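Restden
Home Tables Counters Gallery Contact

Gallery: Pale Tops

Restden fits and refinishes work surfaces for homes, offices and small businesses in and near Kirbridge. This gallery page covers the light end of our range — creams, off-whites and pale beiges with a visible grain. Darker tops and solid colors have their own pages.

People who ask for a pale top usually have a small room or a room with one window. A light surface helps with that, and it also makes it easier to find a screw or a pen cap you have put down. It does show coffee. If that worries you, look at the mid-tone page first.

The notes on this page were put together by Jeanine Smits, who handles samples and orders, and Rami Nimri, who does most of the fitting.

Page last updated December 13, 2023.

About the grain

Most customers pick a color and forget about the grain, then notice it the first morning the table is in the room. We would like you to look at it before you order.

A straight grain is quiet. The lines run in long bands and the eye follows them along the table. It suits long desks and counters, and it is the easier one to match when a top has a joint in it.

A figured grain has loops and waves in it. It looks more like a slice through a tree, and no two parts of the top look alike. It can be lovely on a dining table. On a narrow shelf you may only get half of a loop, and some people find that annoying to look at.

Many tops have both, with a figured area that settles into straight bands farther along. If yours does, decide which part you want nearest to you and tell us before cutting. Rami marks the front edge with tape, and once it is marked that is the edge we work from.

About the direction

Grain normally runs with the long side of the table. You can have it run across, and on a square top it makes no difference to the price. When you look at a top from a corner, or stand at an angle to it, the lines will seem to run on the diagonal whichever way we cut it. Keep this in mind if you are comparing photos with the sample on your kitchen table.

About the finish

We offer pale tops in matte and satin. Matte gives very little reflection, so a lamp or a window does not leave a bright patch on the table. It can look a little washed out in a photo and warmer in person. Satin brings up the tan in the grain but you will see the ceiling light in it.

For a desk with a screen on it, we suggest matte. For a dining table, either one is fine. Yoon-hee Ban at our front desk keeps both finishes side by side and will set them up under a lamp for you if you ask.

About color names

Our pale range used to have longer names, and customers mixed them up on the phone, so in July we went over to numbers. The whitish cream tops are in the 300 group. If you have an old order sheet with a name on it, bring it in and Jeanine will find the number for you. Please do not order from a printout. Printers turn cream into yellow or gray, and we cannot take back a top that has been cut to size.

Looking after a pale top

Wipe with a damp cloth and dry with a second one. Dish soap is fine for everyday marks. Do not use scouring pads or powder cleaners, even on a corner where you think it will not show.

Put felt under anything you slide often. Metal feet leave gray lines on a light surface — most of these wipe off, but a grain of sand under the foot will leave a scratch that does not.

Use a mat for hot pans. Plant pots need a saucer with a rim.

If a mark will not come off, leave it alone and call us. Ayman Yammine does the repairs and would much sooner see the original stain than the stain plus three cleaning products.

Samples

Sample pieces are 12 inches on the long side. You can borrow up to 2 at a time and keep them for a week. Lay them flat at the height of the finished table. A sample propped against the wall catches the light differently and will look darker than the top does once it is in place.

Samples of the figured grain only show a small part of the pattern. We ask customers to look at a larger area as well, either at the shop or in the gallery.

Photos

Click to enlarge. Colors will vary with your screen.

Pale cream-beige wood grain, matte look

Soft tan and light gray lines on a whitish ground. The pattern fans out and curves, with wavy, loosely looped streaks in one area and long parallel bands in another. Seen in even light, with no strong reflections on the surface.
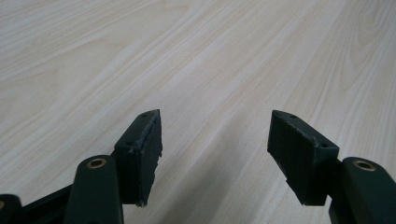 Visits and orders

The Kirbridge shop is at 722 Javside. Sawsan Rawashdeh books visits and home measuring. Bring the length and depth of your table, and a photo of the room if you have one.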